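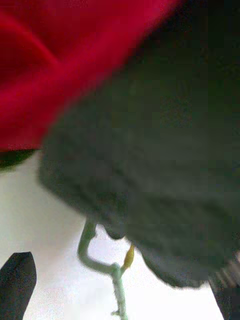 Ernetti Manipulation Software Group, speaker notes, 29/09/2023

Talk title: "The Wrist Camera Is a Witness, and Not a Good One"
Speaker: Fotini Lambrakis. Slot is 18 minutes plus questions. Clicker is temperamental, so stand near the laptop.

SLIDE 1 (leave it up while people find seats)

Say hello. Say the title. Do not explain the title yet.

Ask the room to find the stem. Give them a moment. It's the thin pale green thing hanging in the lower half, with a hook in it and a little bud. Then ask what is in front of it. Big, gray, blurred, and taking up far more of the view than anything you'd want to pick. Red fabric on the other side of that.

Now the point. Our planner gets this too. It doesn't get to squint, and it doesn't get to ask the person in the next seat.

SLIDE 2: What the stack looks like

Keep this short, the last audience glazed over. Perception is Trirnia. Planning is Priltetti. Between them sits a message queue that Despina wrote in a weekend and that we have been promising to replace for as long as I've worked here.

Trirnia takes a wrist frame and hands over masks, a depth guess, and a confidence number. Priltetti takes those and hands over a path. Each one trusts the other completely. I have been in relationships like this.

SLIDE 3: The confidence number

Admit up front that the first version had one number for the whole frame. One! A sharp background and a smeared foreground got averaged into "pretty good," and the arm went off feeling pretty good.

Go back to slide 1 for a second if the room looks lost. Plenty of clean white in the lower half, so an average comes out flattering. The trouble is all in the gray.

Version two gives a number per mask. Version three, the current one, also gives a number to the edges between masks, so a diagonal smear like the one between the gray and the red gets marked as "don't plan against this line." Took us far too long to think of. Despina drew it on a napkin and I still have the napkin.

SLIDE 4: Thin things

Stems, cords, straps, cable ends. A thin thing covers so few pixels that our old cleanup step took it for noise and swept it away. We were very proud of that cleanup step.

The fix in Trirnia: before cleanup, run a pass that looks for long connected curves and protects them. It follows bends. It handles a branch if the branch is clear. It also protects scratches on the table, with great loyalty, and we're working on that.

SLIDE 5: Numbers (read them slowly)

We replayed 600 logged approaches through the old and new pipelines. Old pipeline kept the thin object in its masks in 358. New one kept it in 503.

Somebody will ask about the rest. The rest are bad. Mostly blur, some of it our own doing, with the wrist still swinging when the frame was grabbed. Don't get defensive. Say "yes" and move on.

SLIDE 6: Waiting as a planning action

This is the part I care about, so save five minutes for it.

Priltetti used to have move, close, open and stop. "Look again" did not exist. If the frame was garbage, it planned on garbage and was prompt about it. We added two actions: hold still and take another frame, or back off along the path you came in on and take another frame. Both cost time in the planner's scoring, so it won't sit there admiring the view forever. (It did for a week in September. The weight had the wrong sign.)

The fingers get special treatment. They poke into the bottom corners of the wrist view, dark and angular, and the old masks liked to glue them onto whatever dark thing was nearby. We know where our own fingers are from the joint readings, so now we draw them in from the model first and let perception argue about what's left.

SLIDE 7: Tooling

Demo the Khalaf viewer if the network is up. Scrub bar at the bottom, masks on the left, chosen action on the right, and a key that jumps to the next frame where the two disagree. That key has saved me more hours than anything else in this talk. If the network is down, describe it with your hands.

SLIDE 8: What's still broken

Soft stuff that folds. Dark object against dark finger. The queue.

Thank Despina Stamatopoulos by her full name, she's in the second row and will check.

Questions. If someone asks why we don't just add a second camera, the answer is that we have a slide for that, number 11, and the budget line is on it.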